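Holding Patterns at a Small Field: What We Learned About Waiting in the Air
Student project report, Aviation Operations Seminar
Rosalía Esteban and Bhupendra Lodhi
Submitted 2022-04-24

Where the idea came from

When we picked our topic back at the start of the term, we wanted something that passengers notice but rarely understand. Bhupendra had once spent a good part of a flight going in slow ovals over farmland, watching the same water tower come by the window again and again, and he was still curious why the ovals were the shape they were. So we chose the holding pattern, and in particular how student pilots learn to enter one correctly. Our instructor, Nobuhle Tshabalala, was kind enough to let us spend several evenings on the simulator at Buller Field, and we are very grateful to her (and to the front desk, who let us stay past closing more than once).

The basic shape

A standard hold is a racetrack. You fly toward a fix, turn right, fly away from it, turn right again, and come back in on the inbound course. At lower altitudes the inbound leg is meant to take one minute, and you adjust the outbound leg until it does. If the turns are to the left, the pattern is called nonstandard and the controller or the chart will say so. It all looks very tidy on paper, and we felt quite confident after the first evening of reading.

Entries are the hard part

There are three ways into a hold: direct, parallel, and teardrop. Which one you use depends on the heading you arrive on. Rosalía drew the sectors on the whiteboard and we practiced picking the entry out loud before touching the controls, which helped a lot more than we expected. The teardrop gave us the most trouble. You cross the fix, turn 30 degrees off the outbound course on the holding side, fly for a minute, and then turn back to catch the inbound course. Both of us kept turning to the wrong side when the hold was nonstandard.

We flew 40 entries between us, using two made-up fixes that Nobuhle loaded for the class, HISTER and JEMAL. We wrote down the entry we chose, the entry we should have chosen, and how far off the inbound course we ended up.
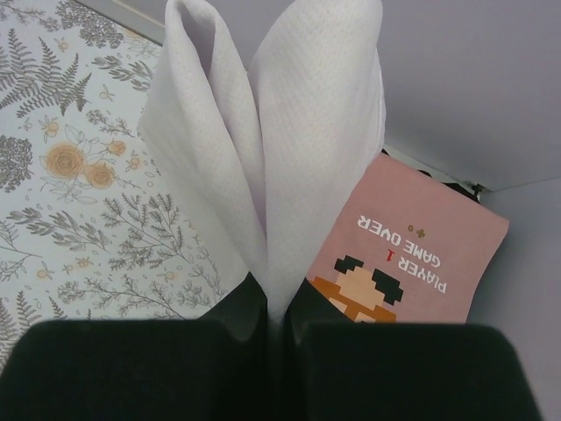 What the wind did to us

Our first runs were in calm air, and then Nobuhle added a crosswind and everything got messy – in a good way, we think, because this was where we learned the most. The usual advice is to find the wind correction angle on the inbound leg and then triple it outbound, to make up for the turns, where you can't correct at all. With no correction our racetrack came out looking more like a squashed egg, and one of Bhupendra's crossed over itself.

Our other problem was altitude. We were so busy with the timer and the heading that we let the airplane wander, and on one entry Rosalía was 600 feet low before she looked up. Our classmate Hugo Moya, who sat in on that session, suggested saying the altitude out loud at every turn. It felt silly for the first few laps and then it became a habit, and we have both kept it.

Results

We chose the correct entry on 73 percent of attempts on our first evening. By the last evening the wrong choices were nearly all left-turn holds at JEMAL. We would have liked to compare ourselves with students who learned the sectors from a printed card, but there wasn't time to arrange it.

If we did it again

We would start with nonstandard holds much earlier, and we would bring the wind in on the second evening. We would also agree on one way of filling in the log sheet before starting – ours had two different styles of handwriting and two different ideas of what "off course" meant, and sorting that out took most of an afternoon. Rocío Aranda has asked to use our log sheets for her project on approach briefings next term, so we have left a clean copy in the classroom binder.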